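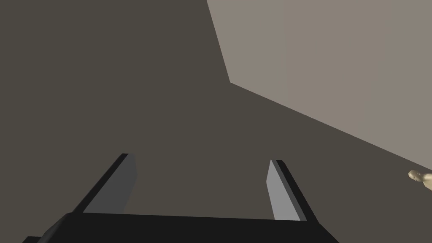 Gripper open and nothing in it, in the simulator at the Akonar open day

Is the Akonar open day worth a second trip with a group?

Bernice Quaye

Hi all! I went to the Akonar open day in November on my own and had a great time, mostly at the simulator station where they run the two-armed robot in a made-up house. I'd like to go back for the spring one with my after-school club (kids are 10 to 13, and a few of them are pretty shy). I have two things I couldn't get a straight reply to by email. Do kids get to drive the arms themselves, or is it strictly watching? When I was there a staff member did all the driving and we just called out suggestions. And do they run it all day or only at set times? I got there at 2 and caught the tail end, so I'm a little fuzzy on how it starts. Parking tips welcome too, I circled the Elley building forever!

Shinji Iwasaki

I've been to three of these, twice with students, so I can help a bit. Yes, kids can drive, but you have to ask for it when you book. They keep a separate hour for groups in the morning and it's gone fast. Each kid gets one arm and a partner gets the other, and they have to talk to each other or the elbows end up all over the place. Mine loved that part way more than the talk in the main hall. 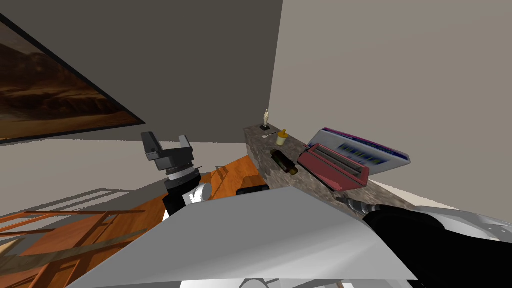
Both arms by the marble counter, with the red typewriter and the yellow jar

The counter with the typewriter is the one I'd ask for. It has small stuff like a spoon and a little figurine as well as the big typewriter, so you can get the kids arguing over what two squared-off fingers could pick up and what they couldn't. Have them guess before they touch the controls. Someone in my group was sure the spoon would be the easy one, and we spent most of our turn on it.

On times: the simulator ran at 10, 11 and 1 when we went, and the 1 o'clock went long. I don't know if spring will be the same. Group limit was 40 and we paid 200 dollars for the whole bunch. Use the Tresine Street garage, the Elley lot fills up early.

sugiyama_fan

its fine but LOUD in the main hall, bring earplugs for the shy ones. didnt know you could drive, we only watched. the Sugiyama booth had free stickers

Bernice Quaye

Thank you both! Shinji, I wrote to them again and asked for the group hour and the typewriter counter. Still waiting to hear on the price. Will post back when they answer, and earplugs are on my list now.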